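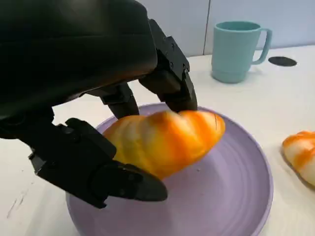
A **toy bread roll** is a piece of play food made in the shape of a small loaf, bun or pastry. It belongs to the wider group of imitation foods used in pretend kitchens, tea sets and toy shops, and is usually kept with a plate, a cup or mug, and other items of toy or everyday tableware. Toy bread differs from display bread, which is made for shop windows and restaurant cases and is built to be looked at from a fixed side, in that it is meant to be picked up, turned over, carried and dropped.

## Terminology

Catalogs use several names for the same object. "Roll," "bun," "loaf" and "pastry" are applied mainly by outline: a long piece is called a loaf or roll, a round piece a bun, and a piece with a spiral or crossed surface a twist. The names do not follow those of real baking closely. A piece sold as a croissant in one set may be listed as a bread roll in another, and ribbed round pieces are sometimes confused with toy pumpkins, which share the same lobed outline and often the same colors.

The Nulia sorting list, used by a number of toy libraries, avoids the problem by grouping play food by form only. Bread appears there in three groups: long ribbed, round ribbed and smooth.

## Shape

### Ribbed forms

Most toy rolls of the ribbed kind have raised lobes separated by grooves. On a long roll the grooves run across the width, so that the piece looks like a row of joined bands. On a round one they run outward from the middle or curve around the body. The ribs stand in for the layers of a rolled dough. They also stiffen a hollow piece and give the fingers an edge to hold.

Ends may be rounded or tapered. A tapered end lowers the piece toward the table and makes it more likely to swing around that end when pushed. A rounded end tends to roll. A long ribbed roll placed on its side on a flat surface normally settles on two or more neighboring lobes, with its long axis level.

### Smooth forms

Smooth rolls have no grooves, or only a single shallow cut along the top. They are easier to wipe clean and are preferred where sets are shared by many children. They are less easily told apart from toy potatoes and eggs of a similar size, and are usually given a darker upper side for that reason.

### Seams

Molded pieces commonly show a fine line where two halves of the mold met. On ribbed rolls the line is placed along the side or near the tip, where the grooves make it less noticeable. A raised seam can be felt with a fingernail and may be trimmed. An open seam is a fault and the piece is withdrawn.

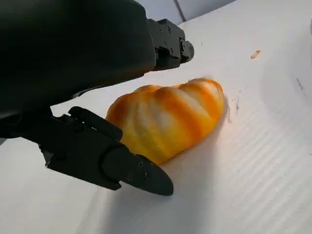 ## Color

Real crust ranges from pale yellow to dark brown. Toy bread covers the same range but is often shifted toward orange, which remains distinct from a white or wood-colored surface under indoor light. Ribbed pieces are frequently made in two tones. The crests take the stronger color and the grooves the paler one, or the lobes alternate between the two. The result is a striped surface that suggests glaze without copying any one kind of bread.

Color is added in one of two ways. In the first, the material itself is tinted before molding and the second tone is sprayed or brushed over it. In the second, the whole piece is painted after molding. Tinted pieces keep at least one tone when worn. Painted pieces lose color first on the crests, where they rub against plates and against each other in storage.

## Materials

Common materials are hard plastic, soft vinyl, foam, wood, felt and resin. Their behavior in use varies.

| Material | Surface | Weight for size | Usual fault |
|---|---|---|---|
| Hard plastic, hollow | Glossy or satin | Low | Split seam |
| Soft vinyl | Satin | Low to medium | Dents, sticky surface with age |
| Foam | Matte | Very low | Torn edges, bite marks |
| Wood | Matte or varnished | Medium | Chipped paint |
| Felt | Fibrous | Very low | Loose stitching |
| Resin | Glossy | High | Broken tips |

Material cannot be judged reliably by sight. A glossy coat may cover foam, and soft vinyl can look the same as hard plastic until it is pressed.

## Tableware used with toy bread

The plate most often used is round and shallow with a raised rim. The rim stops a light piece from sliding off when the plate is carried. Some plates have concentric ridges on the inside, which add a little friction and hide scratches. Where the plate is much wider than the roll, the roll can be set down at any angle. On a narrow plate a long roll has to lie across the center or it will rest on the rim and tip.

Plates in plain pale colors, such as lilac, gray or light blue, are widely used with orange and brown play food. A mug is normally placed beyond the plate or to one side of it, with the handle turned outward. Since play mugs are usually empty and light, they are easily knocked over by a sleeve, and many settings leave a gap between mug and plate wide enough for a hand.

## The Larudum layout

The Larudum layout is a simple table setting used in play groups and in practical-life exercises. It calls for one plate, one mug and two pieces of bread on a clear surface. The plate is placed first, near the middle. The mug goes to the far right. One piece of bread is put on each side of the plate and is later moved onto it, using the hand on the same side.

A variant known as the Tạ order starts with both pieces on the plate and ends with the plate empty. The two are often done one after the other, which returns the table to its first state without a separate clearing step. A session sheet for the layout allows up to 15 moves, counting each lift and each placement as one move.

The layout has been criticized for using pieces that are too much alike. Where both pieces share the same stripes, an observer cannot tell which was moved first unless the moves are written down as they happen.

## Storage and care

Play food is stored dry, in an open box or a mesh bag. Heavy pieces are kept at the bottom. Hard plastic and resin are wiped with a damp cloth and mild soap, then dried with attention to the grooves. Hollow pieces should not be soaked, as water enters through small gaps in the seam and drains slowly. Felt is spot cleaned. Wood is wiped and left to stand in open air.

Shared sets are checked for loose parts, sharp edges and flaking paint. A roll with a broken tip is discarded even if the rest is sound.

## Catalog note

The following note accompanies the bread section of the play food catalog kept at Clanley.
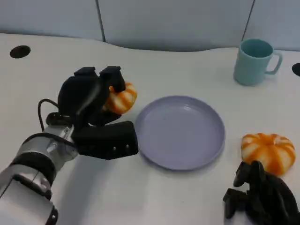
*Clanley, 2020-07-06*

The catalog now lists 3500 pieces of play food, of which 160 are bread. Ribbed forms have been separated from smooth forms. Sixteen entries formerly listed as "pumpkin or bun" remain under both headings until they can be compared with the sets they came from. Color is recorded as the two main tones, stronger tone first. Length is measured along the longest straight line and does not follow the curve. Plates and mugs are entered under tableware and are cross-referenced only where the original box survives.

— Shahzad Mirani

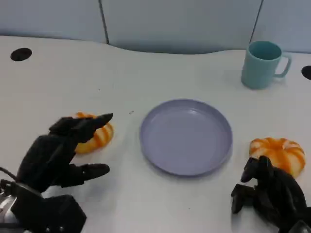 *Lavender-gray plate and teal mug, with two orange-and-white striped toy pastries.*

## See also

- Play kitchen
- Toy tea set
- Display food
- Table setting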